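Okay, I watched all 13 episodes of Tronine season 2 and I have to ask: are the recappers seeing a different show?

1/ Every preview site swore the Nadis storyline would "change everything." It changed her apartment. She moved. That was the storyline.

2/ The Osora hospital merger was teased back in January as the big shocker. We got one boardroom scene, four minutes long, and then everyone went to a wedding.

3/ Speaking of the wedding. A runaway bride, a secret twin, and a power outage in the same hour, and I'm supposed to believe the twin was planned from season 1? Go rewatch the pilot. She says "I'm an only child" to a priest.

4/ Spoiler accounts keep posting that Byun is "definitely" coming back from the lake. Based on what? A jacket. They showed a jacket on a chair for two seconds. My uncle has that jacket.

5/ And if he does come back, fine, but then the funeral episode was 59 minutes of my life for nothing. I cried at that eulogy. I'd like that returned to me.

6/ Someone in my replies says the finale "set up season 3 perfectly." It ended on a phone ringing. Season 1 ended on a phone ringing too, and we never found out who was calling.

7/ The one thing I'll give them is the aunt. Best actor on the show, gets maybe three lines a week, sells every one of them. So naturally the rumor is she's being written out. I don't believe that one either, for the record. Same account said the twin was a dream.

8/ Will I watch season 3? Probably the first 4 episodes. If that phone is Byun calling from the lake house, I'm done. 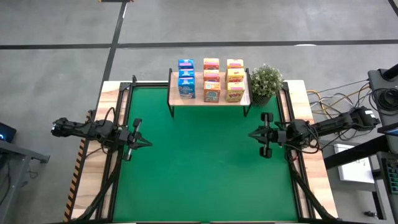

9/ And no, "the writers have a plan" doesn't count as an answer. Show me one clue from season 1 that paid off. The missing ring doesn't count, they just found it in a drawer.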